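Chapter 4
Taking Out the Processor

I learned to pull a processor on a bench with bad light, a borrowed screwdriver and Harish Vishwakarma breathing over my shoulder. He had one rule - know where the chip is going before you lift it - and I've stuck with it ever since. So before we get into levers and load plates, take a look at the board, the socket and the place where a loose chip can sit.
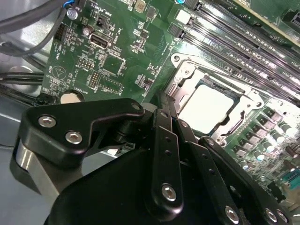
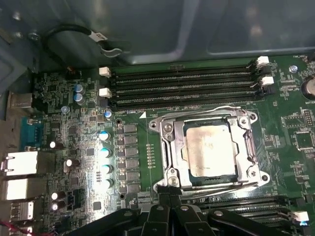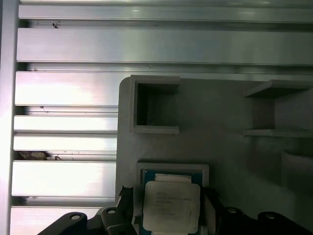 Do I need to take the whole motherboard out of the case to change the processor?

In most desktop machines you can leave it right where it is. As long as the cooler comes off from the top and you can get your fingers around the socket, lay the case on its side and work down into it. Some coolers hold on to a plate behind the board, and a few cases block your way to that plate. Those are the ones where the board has to come out, and we'll get to them in Chapter 5.

Now, the part that makes beginners nervous. The first time I let go of a socket lever it made a creak I was sure had cost me a week's pay. It hadn't! Levers creak. What you're really watching for is the chip itself, so lift it straight up by its edges and don't let it tip or drag across the socket. If it doesn't want to come, stop and check that the lever is all the way open and the plate is fully clear.

Once it's out, put it down somewhere made for it (a tray, a proper holder, the plastic shell it came in) and leave it alone until you need it again. Kamlesh Rana, who shared my bench at Fastham, once parked one on a stack of invoices. We found it after lunch, and we found it on the floor.

By the end of this chapter you should be able to open a socket, lift a chip out, check it for damage and seat it again facing the right way. Set aside 55 minutes for your first try and don't rush the cleaning, which comes up in section 4.3. You'll need a screwdriver, a soft lint-free cloth, some rubbing alcohol and a wrist strap. Unplug the machine before you open anything.

4.1 Getting the cooler off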